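Home | Forums | Local Politics | Money & Tax | Log in

Should Pletport council set up its own bank?

Dustden
I went to the Dixit Hall meeting on 25th November and came home more muddled than when I left. I like the idea of small shops borrowing locally, but I don't see who pays if the loans go bad.
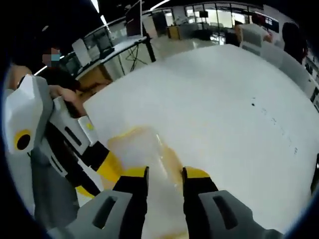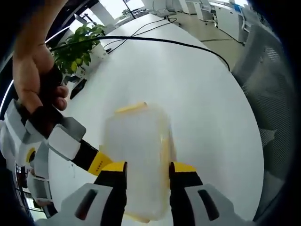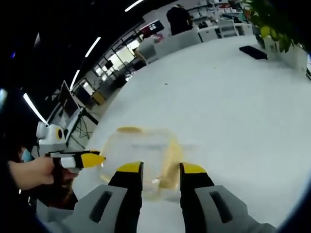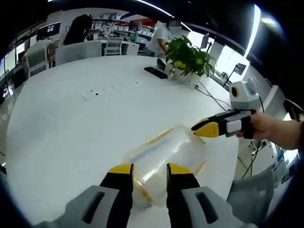 Neltuteck
So who covers the losses if a borrower can't pay?

babita_kaushik
The council's reserve fund does, up to a cap, and after that it lands on council tax. Page 21 of the plan, if you can bear it.

Neltuteck
Then I'm against it. My bill is 1,845 already and I'm not backing someone's vape shop.

Kuldeep V
Bit unfair! My bank shut its branch here and the next one wanted 30 pages of forms for a tiny loan. I'd have bitten their hand off for this.

babita_kaushik
I'm with Kuldeep on the branches – but five councillors picking who gets money? No thanks. Let the credit union do it.

Dustden
Hadn't thought of the credit union. Would they even want it?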